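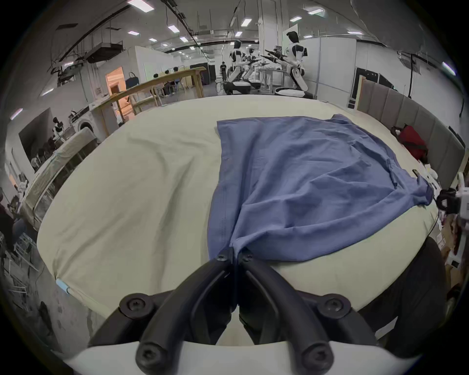
The blue T-shirt, spread out on the bed.

My aunt could fold a T-shirt in the time it took the kettle to click off, and I can't fold one at all. I want that said first, so you know who's telling you this.

I'd been at the place in Jeresmont for a week when I was put on beds and folding. You get a bed with a cream fitted sheet on it and something to fold, and you fold it, and then you shake it out and do it again. Mine was the blue T-shirt. I don't know what I'd expected – something with more buttons, I suppose. I'd ironed my trousers for it.

The first go, I did what I do at home: sleeves in, sides in, bottom up to the neck, pat it as if it were a dog. It came out the shape of Wales. I looked at it for a bit, then I flapped it out across the sheet again, one sleeve going off to the right as though it wanted to leave, and took hold of the hem and just stood there holding it.

Because (and I hadn't seen this coming, on a perfectly ordinary morning with a cheese roll waiting in my bag) I was eleven again and back in Prondska.

We lived over the laundry there, Oei's, the one on the corner where the tram turned. My aunt did the pressing and I did the running up and down. The hotel sheets came in numbered sacks, and I can still tell you that sack 392 was the one with the broken cord, because I was the one who had to carry it hugged to my chest up four flights with the bottom threatening to give. It did give, once, on the third landing. Pillowcases all the way down to the street door! My aunt came out and looked over the banister and laughed so hard she had to sit on the stairs, and then she made me wash every one of them again myself.

In the evenings she folded our own things on her bed. She wouldn't do it on a table. A table was for work, she said, and a bed was for family. She'd lay my school shirts out with the collar away from her, and take the hem first, always the hem, and give it one small tug so that the creases ran out towards the neck. Then her hands did something. That's the bit I never got. I must have watched it every night for six years and I couldn't draw you a picture of it. There was a tug, and a sort of turn, and there was the shirt, square as a book.

I asked her to teach me, once. I was sixteen and leaving for Jarovthorpe in November with a suitcase that wouldn't shut. She said, 'You'll pick it up,' and folded the lot herself, and sat on the lid while I did the catches. When I opened it at the other end I didn't want to take anything out. I wore the same jumper for nine days. My landlady had a word.

Well, I didn't pick it up. You can't go home and ask, either, not after a certain point, and that point was a few winters back.

So there I was with the hem of this T-shirt. It was a rumpled old thing, soft creases all over the middle, with a little dotted line of stitching down the side seam that you could follow with your eye if you were putting off doing anything else. There was a small light-blue tag down at the corner of the sheet and I looked at that for a while too. My red bag was up by the headboard with the cheese roll in it. I thought about having the cheese roll.

Then I gave the hem a tug. Only a small one.

I'd love to tell you the creases ran out and my hands remembered. They didn't. The collar slid an inch towards me and the sleeve flopped over on itself, and I said a word in my aunt's language that I hadn't said aloud for years, and a woman at the next bed said, 'Bless you.'

I did the shirt eleven times before lunch. Wales, Wales, something a bit like Portugal, Wales. By the last one I'd stopped thinking about the sleeves and was only thinking about the tug, how hard, how far, whether she'd done it with both hands or just the right. Both, I decided. Then I wasn't sure, and I had to lay it all out again to see.

On the bus I wrote it down on the back of my ticket, number 2641, so I wouldn't lose it: collar away, hem first, both hands (?). The bus went past my stop while I was writing. I walked back up the hill with the red bag over my shoulder, let myself in, and tipped the clean washing out on the bed.

Contact | © 2022 All stories remain with the author | Back to top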